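We use cookies to improve your reading experience. Accept | Manage settings
Transport Economics > Air Freight > Working Papers

4.2 Does belly-hold cargo explain the recovery?

The carriers' own account is that freight grew once seats were taken out of passenger aircraft. We doubt it. Ukum reported 530 tonnes a week on its two regional routes by February, but its baseline was a month in which half the flights were cancelled. Measured against the same month a year earlier, the gain shrinks to roughly 28 per cent, and Dhanial shows no gain at all. 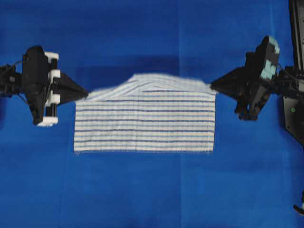

A second problem is double counting. Goods moved from Trirnine to Zuretell at a hub were logged by both, and the published totals do not remove the overlap. We found 311 consignments entered twice — all of them textiles or small household goods — and we only had access to one hub's records.

Figure 3.

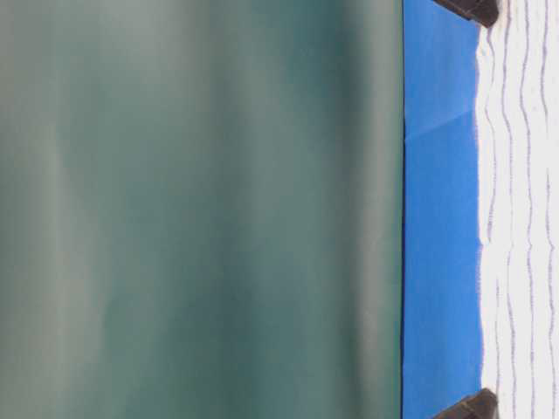 Remedios Manzano objected, on reading a draft, that transfer cargo uses space on both legs and ought to be counted on both. For measuring how full the aircraft were, we agree. For measuring demand we do not, and the press releases speak of demand. Krishnamoorthy Murthy's suggestion of using tonne-kilometres would settle part of this, though two of the four carriers do not publish them.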